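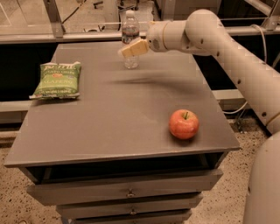
Posted in December by the Hamdy snack study desk

What do you reach for at four in the afternoon? I'm after 30 people in and near Drosville who'd be happy to tell me, and to let me be a bit nosy about it!

I run a small study on snacking at work, and I want to know what happens when crisps, fruit and water are all within arm's reach. Do you go for the jalapeño crisps every time? Do you eat the apple first and then the crisps anyway (I do)? There are no wrong answers and I won't be weighing anybody.

You'd come to our place on Flellimholm, room 704, for four visits of an hour or so each, spread over 6 weeks. You bring your own work or a book, snacks are on top of the drawers, and you help yourself. Between visits you fill in a short food diary, and scribbles are fine.

You need to be over 18 and do most of your work sitting down. I can't take anyone with a food allergy this time, sorry. Lumuvstead people are welcome too and I'll pay your bus fare. Everyone gets a shopping voucher at the last visit.

Fancy it? Ring the Hamdy front desk, ask for the snack study and leave a number. Mornings before 11 are best. Do mention if you can't stand spicy crisps, I'll get plain ones in.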